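About Rurnon

Rurnon looks after robot cells in small shops. We set them up, we keep them running, and we get called when somebody else's setup has gone bad. There is one office, in Grevel, and one shop floor behind it. We don't build robots and we don't sell them, so we have no reason to tell you that you need another one.

Most of what gets written about automation is written by people who would like to sell you some. We have sat through those presentations too. The arm on the slide always picks the part on the first try, under perfect light, on a table nobody has leaned on since it was bolted down. Your shop is not like that and neither is ours. A lot of our working week goes into closing that gap, and some of it goes into telling customers that the gap can't be closed for a sensible price.

How we got here

The company was started by Rohani Purba after a long stretch working inside a packaging plant, where she inherited a cell that three different contractors had declared finished. It would run well for a shift and then begin setting parts down a little to the left. Each contractor had corrected the offset in the program. None had asked where the offset came from. The camera bracket at the wrist was held by two screws, one of which had been stripped since delivery.

She still brings it up, usually when somebody proposes a software fix before lunch.

Early on we took any job that came in. These days we mostly work on one type of cell: a single arm with a small camera near the gripper, working over a flat surface, picking things up and putting them somewhere else. It sounds narrow. There are a great many of them out there, and plenty were set up in a hurry.

The Bosten cell

Our own cell is called Bosten, after the street the first shop was on. Every procedure we bring to a customer has been tried on it first, including several we later threw away. It is not a showpiece. If you visit, expect a working machine with a clipboard hanging off the guard.

Bosten gets the same setup we'd give yours. The base bolts are checked against the marks on the bolt heads. Cables at the wrist are moved through the full range by hand, slowly, with the power off. Then the gripper comes off, the mounting face is wiped and looked at under a lamp, and the gripper goes back on with the screws tightened in a cross pattern. Only after that do we turn to the camera.

The camera check starts with tape. Two strips of blue tape are laid across a plain gray surface so they cross, and the arm is sent to a saved position over them. We look at the view from the wrist and compare it with the one saved after the last good setup. If the crossing has moved, something has moved: the bracket, the arm, the surface, or the tape. Finding out which is the job.

People ask why we don't use a printed target with fine squares on it. We do, for the real calibration, and the target lives in a drawer where it stays flat. Tape is for the quick look in between. It costs almost nothing and it doesn't need to be laid at a right angle, as long as it isn't touched after the reference has been saved. We are wary of any daily check that needs special equipment, having seen what happens to daily checks that need special equipment.

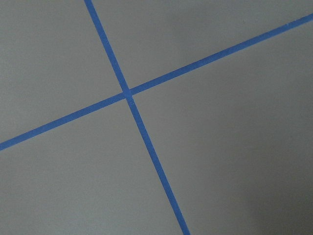

Does a tape cross replace a full camera calibration?

It only shows that the view has shifted since the last reference was saved. It won't give you lens values or the exact relation between camera and gripper, and if it shows a shift you can't explain, the full calibration has to be done again.

Light gets its own line on our setup sheet. A surface that is pale on one side and shaded on the other looks fine to a person walking past, and a vision program tuned on the pale side may do badly on the dark one. We would sooner move a lamp than touch a threshold. Thresholds that have been nudged month after month are the most common thing we find in cells that "used to work," and the person who nudged them has usually left.

What we look after

A service contract with us covers one cell. If you have four, you get four contracts and four logs, and we will tell you if one of them isn't worth keeping under contract. A regular visit includes:

Base, joint covers and wrist cables
Gripper mounting, finger wear and air lines where fitted
Camera bracket, lens and cable strain relief
Work surface, checked for level and for anything that has been moved
Saved positions, compared with the last visit
Backup of the program, with a test that the backup can be restored

That last item causes the most arguments. Most shops have backups. Fewer have ever loaded one. We load it, on site, with you watching, and we leave time for that to go wrong.

Bosten's own log is on entry 2424. We quote the number because customers ask how much use the cell gets, and it doesn't prove much beyond the fact that we write things down. Plenty of the entries say "no change." Those are useful when you're trying to work out when a change happened.

Repairs

For repairs we ask you to leave the cell the way it failed, if that can be done safely. Don't re-teach the positions. Don't clean the lens before anyone has looked at it. A cell that has been "tidied up for the visit" takes longer to diagnose, and you pay for the hours.

We charge by time and give you the sheet. There is no diagnostic package with a name. If the fault is a loose connector and it takes 30 minutes, you pay for travel and 30 minutes. If we can't find the fault, we say so in writing and list what we ruled out, so the next firm doesn't have to start over. Some customers have taken that list to a competitor. Fine.

What we don't believe

We don't believe in cells that need no attention. We have been shown several, and serviced two of them.

Self-calibration we treat with suspicion. Some of it is good. A routine that corrects its own drift without telling anyone can also hide a cracked bracket until the day it lets go. Where a customer's machine has such a feature, we ask that it write each correction to a log a person can read, and we read it.

We have doubts about predicted failure dates as well. Jurčo, our logging tool, was going to have them. We built that part, ran it on Bosten for most of a year, and took it out. It was wrong in both directions and people had started trusting it. What's left is a plain record of checks, readings and who did the work. It runs on an ordinary office computer, and every contract customer can have a copy of their own records at any time, including on the way out the door.

The people

We're a small crew and plan to stay that way. Rohani still does site visits and still signs off every first setup. The technicians came from machine shops, elevator repair and one from a print works. Nobody here has "evangelist" in their title. New hires spend their first weeks on Bosten, where one of the older hands will loosen something on purpose and leave them to find it. The record is the better part of two days, held jointly, and the holders would like it kept off this page.

Visiting and contact

Our shop is Unit 200, at 3020 Grevel Road, behind the tile warehouse. Come by appointment, please, since the cell may be in pieces. The next open day is in October, and you're welcome to bring the setup sheet from your own machine. If you don't have one, bring whatever the installer left you.

For service calls, have the controller model, the exact wording of the fault message and the date of the last change ready. If the last change was "none," think about it again before you call.

Page last revised Saturday, August 16, 2025.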